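Hopkin Street Cup Library – progress report to the Gurkancombe Community Fund

Reporting period to the end of March

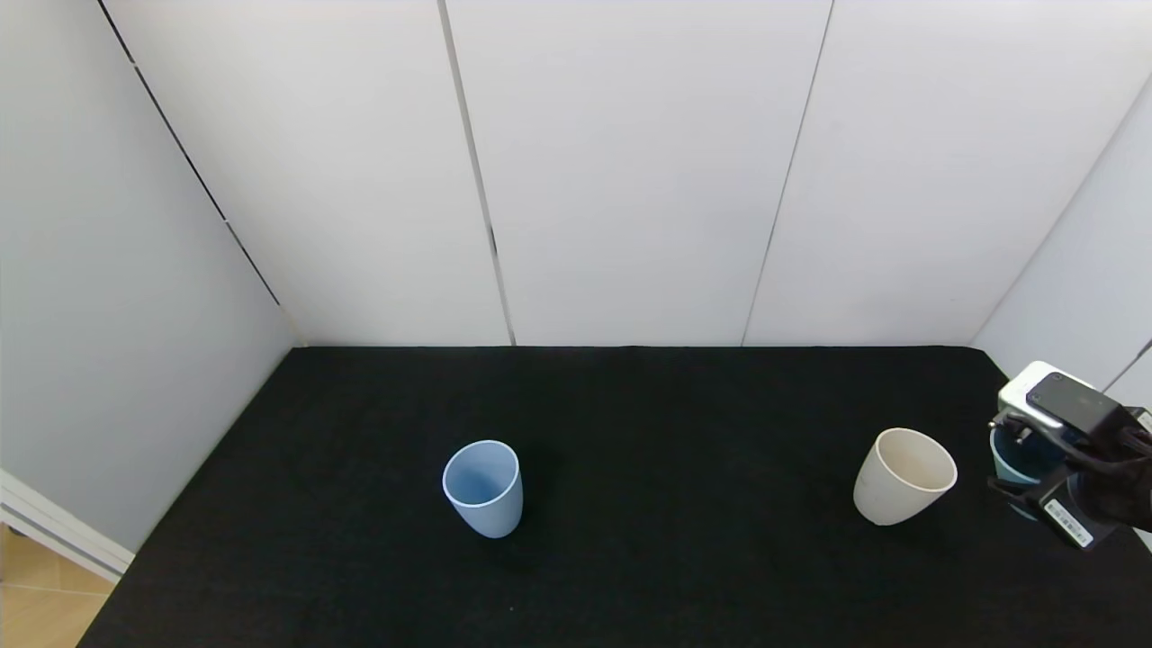
Cups from the lending range at the black display cloth: light blue, cream-white and dark teal.

We're so pleased to be writing with good news this time. Since our last report the lending range has grown to 100 sets, and 16 local clubs and schools have borrowed from us for fetes, sausage sizzles and one very cheerful trivia night.

The handle-free tumbler shape has been a favourite with our borrowers, and the cream colour is always the first to be booked out – we really should have ordered more of it! The other colours are catching up now that we let people mix them within a set.

Of the $2,000 granted, most has gone on cups from Zasteo and the Lista shelving in the store room. We still have to replace 20 cups that came back chipped or didn't come back at all, and we'd like to put the remaining money towards those, plus some sturdier carry tubs, if you're happy with that.

Bookings for April are already open, and the winter fair has asked for nearly everything we own.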